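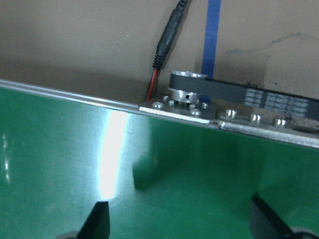
有人对我说，冬天租海边的房子，等于付钱去听风，聪明的人应该等到五月再来。我听了这句话以后，还是订了十一月的房间，因为我想写的正是淡季的格罗索特霍尔姆（Grosotholm）：客人少，大部分餐馆关门，渡船的班次也减少，可是房子还在出租，而且租的人比前几年多。

淡季的岛与租房的人
2019年11月20日，星期三

格罗索特霍尔姆是一个不大的岛，从北到南开车用不了很长时间。岛上的度假房多数在西边，离沙丘很近。夏天的时候，房子按周出租，星期六交接，旧客人上午离开，新客人下午到达，中间只有几个小时打扫。到了秋天，这个规则变得比较松，很多房东接受任何一天入住，最少住四个晚上。住得越长，每晚的价格越低。

我住的房子名叫诺尔特（Nolte）。房东说名字是房子原来就有的，写在旧的房契上面，意思他也不知道。房子朝西南，有一个客厅，两间卧室，一个很小的厨房，还有一个用玻璃围起来的阳台。玻璃阳台在广告里叫做“冬季花园”，里面有两把藤椅和一棵长得过高的柠檬树。上午阳台里冷，要穿外套才可以坐；下午如果出太阳，就可以脱掉外套，在里面看书到天黑。天黑得很早，这一点广告没有写，不过也不能怪广告。

关于广告，我想多说几句。夏天的广告和冬天的广告常常是同一个，照片里桌子摆在露台上，杯子里有冰块。客人在十一月到达，看见露台上的家具已经收进仓库，难免觉得失望。有一些房东现在开始做两套介绍，一套给夏天，一套给冬天。冬天的那一套写清楚暖气是什么种类、柴火够不够烧、最近的商店星期几开门。我认为这种介绍很有用，虽然读起来不那么美。

诺尔特的介绍属于后面一种。上面写着：客厅有铁炉，柴火第一篮免费，以后每篮5欧元，放在房子后面的棚子里，自己拿，钱放进铁盒。我第一天晚上就用完了第一篮。铁炉需要耐心，刚开始的时候要把下面的风门全部打开，等木头烧得稳定了再慢慢关小。我关得太早，火灭了两次，屋子里有烟，我只好开窗，结果比点火以前更冷。第二天我学会了，后来每天点火成为我在岛上最喜欢的一件事。

岛上管理出租的公司有好几家，其中比较大的一家叫弗拉尼克（Flanik）。它的办公室在码头旁边，门口有一个带密码的钥匙柜，客人晚上到也能自己取钥匙。公司手里的房子，过去到了十月底就全部锁上，水管放空，床垫立起来靠墙，到春天才重新打开。三年以前他们试着把一小部分房子留到冬天，条件是墙要有保温层，窗户要换过，门口的路在下雨以后仍然可以走。符合条件的房子当时不多。现在有些房东为了能够冬天出租，专门去改造，换窗户，在地板下面加保温材料。

改造值得不值得，每一家算出来的结果不同。冬天的租金低，暖气费高，打扫的费用却和夏天一样。可是房子有人住也有好处：屋子不潮，小问题会早一点被发现，屋顶漏水不会等到春天才知道。有的房东对我说，他们做这件事并不赚钱，只是不喜欢看见百叶窗关半年。我相信他们的话，但是也注意到，他们的日历在圣诞节前后全部是满的。

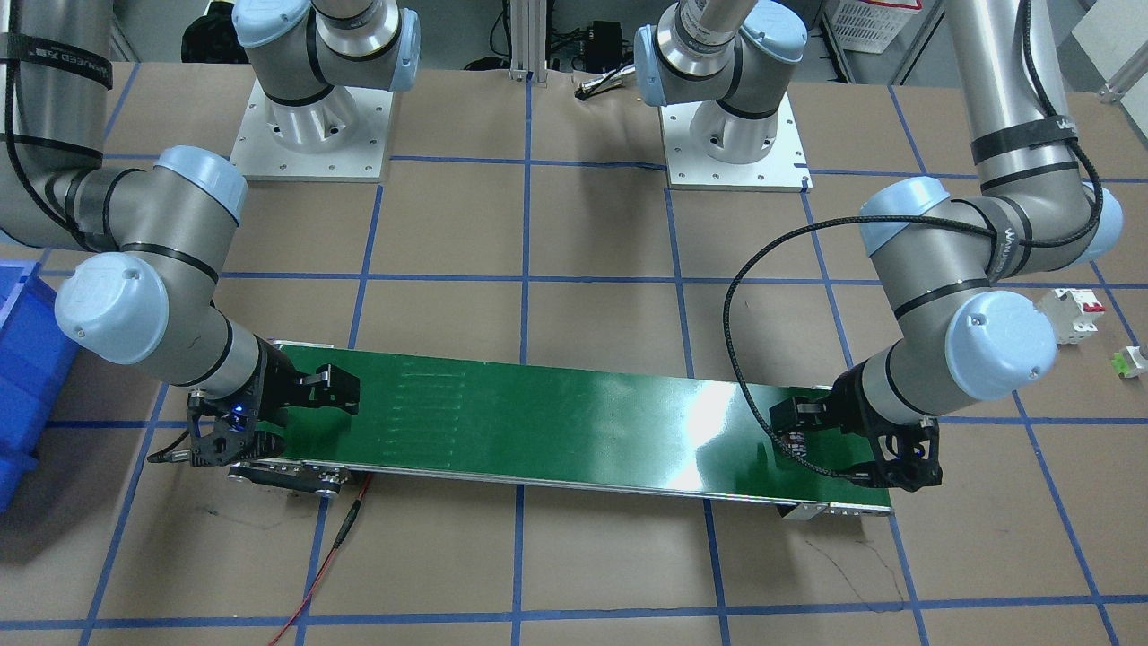

淡季租房，暖气和电费包含在价格里面吗？要看合同，岛上两种做法都有：短住的多数包含，住满一个月的多数按电表另外计算，入住和离开的时候由双方一起读数并且签字。

读电表的事看起来小，引起的争论却不少。有一种旧式的电暖器，装在浴室的墙上，客人出门忘记关，一天就用掉很多电。现在新装的带定时器，转一下只工作一段时间，然后自己停。如果您住的房子还是旧式的，最好在门上贴一张纸条提醒自己。诺尔特的浴室门上就有这样的纸条，是以前某一位客人写的，字很漂亮，一直留在那里。

来岛上过冬的是什么样的人？我在渡船上和面包店里问过一些。退休的夫妻有，带着狗，每天早晨在沙滩上走很长的路。也有带着电脑来工作的人，他们最关心的是网络。岛的北边网络不太好，下大雨的时候视频会议会断，所以他们喜欢住在码头附近，虽然那里看不见海的西面，也没有落日。还有一些人正在考虑买房，先租一个冬天，看自己能不能习惯。我觉得最后这种办法很谨慎，也很合理。夏天看中的房子，冬天可能是另外一个样子：邻居都走了，路灯关掉一半，风从一个夏天没有注意到的方向吹来。

商店的问题也应该事先知道。岛上的超市全年营业，但是冬天中午关门休息，下午重新开。面包店一个星期开4天。鱼要到码头去买，船回来的时间不固定，牌子上写“有鱼”就有，没有写就没有。餐馆里面冬天坚持开的只有少数，晚上去以前请打电话，厨师如果看到没有预订，可能很早就回家了。我有一个晚上走了很远的路，到了以后门已经锁上，回来煮了面条，加了从船上买来的熏鱼，味道很好。

同样的变化在别的地方也看得到。我去年去过沃尔特科姆（Wultcombe），一个建在山坡上的海边小镇，那里的做法比格罗索特霍尔姆早。镇上有700多处度假房，从前冬天整条街没有灯光，后来本地规定，新批准的度假房必须达到可以全年居住的标准。规定开始的时候反对的声音很大，主要来自那些房子很旧、墙很薄的房东。过了几个冬天，街上的灯多了一些，洗衣店也改成全年开门。可是价格也变了。原来在那里长期租房的本地人，有的搬到了离海比较远的村子，因为房东发现冬天也能租给游客，就不愿意再签一年的合同。

这个问题格罗索特霍尔姆的人也在谈。岛上夏天需要很多工人，他们住在哪里一直是困难的事。过去有一个不成文的办法：度假房冬天便宜租给在岛上工作的人，春天再收回来。办法不理想，每年要搬两次家，但是至少冬天有地方住。现在冬天的游客多了，能这样租的房子就少了。码头咖啡馆的布告栏上，我看见好几张求租的纸条，有一张写着“安静，不抽烟，可以帮忙修理”，下面的电话号码已经被撕走一半。

弗拉尼克的回答是，他们在每年冬天的房子里面留出10套，按月租给岛上工作的人，价格不跟着游客的价格走。我看了其中一套，在主路旁边，没有海景，房间干净，厨房比我住的那个还大。住的人不在，窗台上放着几盆香菜。这样的数量够不够，办公室里的人也没有肯定地说够。他们说明年要和房东们再谈一次。

如果您想在淡季来，我有几个实际的建议。订房以前问清楚最后一班渡船的时间，冬天的时刻表和网上常见的夏天时刻表不是一张。带一双室内穿的厚拖鞋，很多房子是石头地面，好看，但是脚冷。床单和毛巾有时不包含，每人收一笔费用，自己带也可以。要坐在玻璃阳台里看书的话，带一条毯子。自行车可以租，不过风大的日子，往西骑十分费力，往东骑又太快，我最后两天都是走路。

押金的事情，也请在付款以前看清楚。岛上的习惯是离开以后两个星期之内退还，扣除电费和缺少的东西。我打破了一个咖啡杯，写在桌上的本子里，房东没有扣钱，只请我把碎片包在报纸里再扔。

离开的那天早晨下小雨，我把炉子里的灰倒进铁桶，关上百叶窗，把钥匙放回码头的柜子。渡船晚了半个小时。候船室里有暖气，有一台卖热巧克力的机器，只收硬币。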